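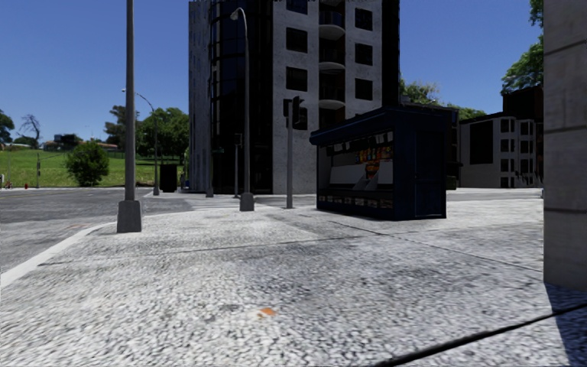
*Speckled gray paving, the kind that hides dirt until you start scrubbing.*

I get more questions about cleaning stone and pavers than about anything else on this page, and August is when they all come in at once, so I'm putting everything I know in one place. I have a granite-look patio out back, a front walk in real granite setts, and a strip of plain concrete by the garage that I've ruined twice. Most of what follows I learned on the concrete.

## Sweep first, and sweep properly

A stiff broom does half the work. I go over the whole patio dry, then again across the joints at an angle so the bristles don't dig the sand out. If you skip this and go straight to the hose you make mud, and the mud settles into all those little pits in the surface and dries there. Ask me how many summers it took to figure that out!

Pull the weeds while you're at it. An old butter knife with the end bent over works better than the weeding tool I paid real money for.

## Find out what you've got

Granite will put up with a lot. Limestone and marble won't, and some pavers sold as "granite" are concrete with stone chips in the top layer. My patio is that second kind (Kalniņš, the stone yard over in Cestley, told me so when I brought in a broken corner). Put a drop of white vinegar on a spare piece or a spot behind the planter. If it fizzes, keep vinegar and every other acid away from it.

Real granite usually won't fizz, but I still don't use vinegar on mine. The mortar between the stones doesn't like it.

## My everyday wash

- A bucket of warm water
- A good squirt of plain dish soap
- A deck brush with nylon bristles, never wire

Wet the stone before the soapy water goes on. Work in patches about the size of a door, scrub in circles, and rinse each patch before you move to the next. Wire brushes leave tiny bits of metal behind and those rust, and then you have a whole new stain to read up on.

## Stains, one at a time

**Rust.** Comes from chair legs and fertilizer, mostly. On the garage concrete I rubbed lemon juice in, waited ten minutes, and rinsed like mad. It took the orange down to a pale tan but it also left a light patch where the lemon had been. On the good stone I'd buy a rust remover marked safe for it and test it somewhere ugly first.

**Grease from the grill.** Blot, don't wipe. Cover it with cheap clay cat litter, grind it in a little with your shoe, and leave it overnight. Sweep up in the morning, then scrub with dish soap. For an old stain, mix baking soda and water into a paste as thick as peanut butter, spread it on, tape plastic wrap over the top and give it a full day. You may need two rounds. I needed four under the grill, and you can still find the spot if you know where to look.

**Leaves and berries.** Oxygen bleach powder in warm water, fifteen minutes, scrub, rinse. Keep it damp the whole time. I don't use chlorine bleach out there anymore because my hydrangea has never been the same.

**Chewing gum.** Ice cubes in a sandwich bag, hold it there till the gum goes hard, then pop it off with a plastic scraper.

**Green slime in the shade.** Same oxygen bleach. It'll be back if the spot never gets sun, so trim whatever is hanging over it.

## About pressure washers

I borrowed one from my neighbor Rasmus Vasiliauskas and had a wonderful afternoon, right up until I noticed I'd blown the sand out of nearly every joint. It took 78 pounds of new sand to fill them again. If you do use one, fit the wide fan tip, hold it a foot off the stone and keep it moving. Turn it down as low as it goes, too.

## Putting the sand back

Wait until everything is bone dry — two sunny days at least. Pour the sand in small heaps, sweep it in from every direction, tap the pavers with a rubber mallet so it settles, and sweep again. Polymeric sand is nice stuff but get every last grain off the surface before you wet it, or it sets as a white haze.

## Sealing, maybe

I sealed the patio once. It covers 600 square feet, and my knees remember each of them. The shiny sealer looked great and got slippery in the rain, so next time it'll be the matte kind that soaks in. The granite walk I leave bare.

Next up is the birdbath, which has a ring in it I've been ignoring since spring.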